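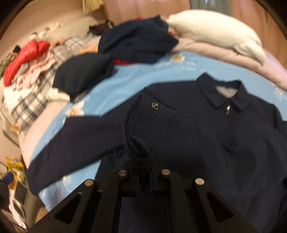 Dia aberto da Karkus: vale a pena ir ver o robô que dobra roupa?

Imprimir | Enviar por e-mail

A minha irmã inscreveu-nos para a visita de segunda-feira à Karkus, em Rultdale. O folheto promete "roupa dobrada sem intervenção humana" e a entrada custa 18 euros por pessoa. Já levei barretes destes numa feira em julho: um braço mecânico a empilhar toalhas quadradas, sempre as mesmas, e toda a gente a bater palmas. Alguém lá esteve e pode dizer o que se vê mesmo? Interessa-me sobretudo roupa de inverno, com fechos e molas, que é o que cá em casa ninguém quer dobrar.

Sandrine Chevalier

Imprimir | Enviar por e-mail

Fui no grupo das 10h30. Tire da cabeça o "sem intervenção humana". A parte que me interessou foi a da pinça de mão: uma pessoa segura no punho do aparelho e mexe na roupa em cima de uma cama, e os movimentos ficam gravados para treinar o robô. É trabalho manual, lento, e o folheto não fala nisso. A peça era azul-escura, num lençol azul-claro às flores, com mais roupa amontoada ao fundo da cama. Perguntei quantas gravações são precisas para um casaco e responderam 2,000, "para começar". Perguntei também que percentagem fica bem dobrada quando o robô trabalha sozinho. Mudaram de assunto e passaram ao vídeo.

Se for, faça isto:

- Fique do lado da cama e não do lado do ecrã. No ecrã passa um vídeo da Cladix muito bem montado, que não prova nada.

- Olhe para as mãos de quem segura a pinça.

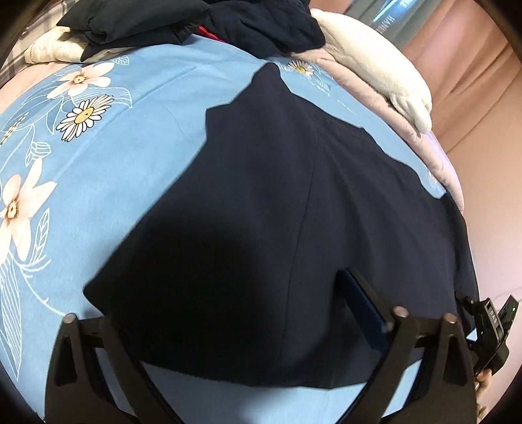 - Peça para repetirem com uma peça sua. A mim disseram que não, por causa do seguro.

- Guarde o bilhete, dá desconto no parque da Lecomte.

Pascal Hamann

Imprimir | Enviar por e-mail

Eu gostei, os miúdos também. O café é caro. Não percebo nada de robôs mas achei que aquilo demora muito, a minha mãe dobrava 30 camisolas no mesmo tempo. Por 18 euros esperava pelo menos ver uma gaveta arrumada.

visitante_rultdale

Imprimir | Enviar por e-mail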